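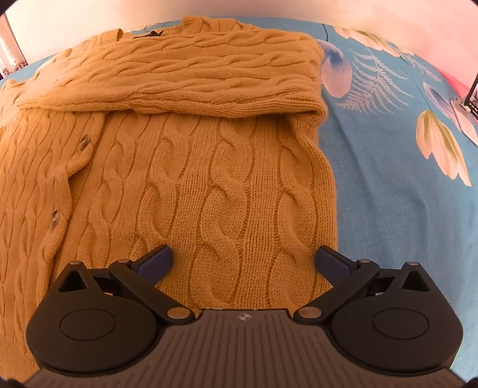
Greifdemos mit Kleidung: Wann ist eine Aufnahme gültig?

Bernd Grube
5. April 2025
Unsere Regel bei Joltura: Strick muss vor jeder Aufnahme flach liegen, Ärmel eingeschlagen, sonst wird verworfen. Von 1626 Demos sind so 444 rausgeflogen. Ist das irgendwo Standard? Mir kommt das willkürlich vor -- zu Hause liegt keine Jacke so da.

Rukgate
Eine Norm dafür kenne ich nicht, und wer eine zitiert, soll bitte die Stelle nennen. Startlage festhalten ja, aussortieren nur bei echten Fehlern (Finger verdeckt, Abbruch). Ich würde die 444 von 2 Leuten getrennt prüfen lassen. Sind die sich uneinig, taugt die Regel nichts.

Lo
haben wir auch so gemacht, lief. Zopfmuster verhakt halt gern, mehr weiß ich nicht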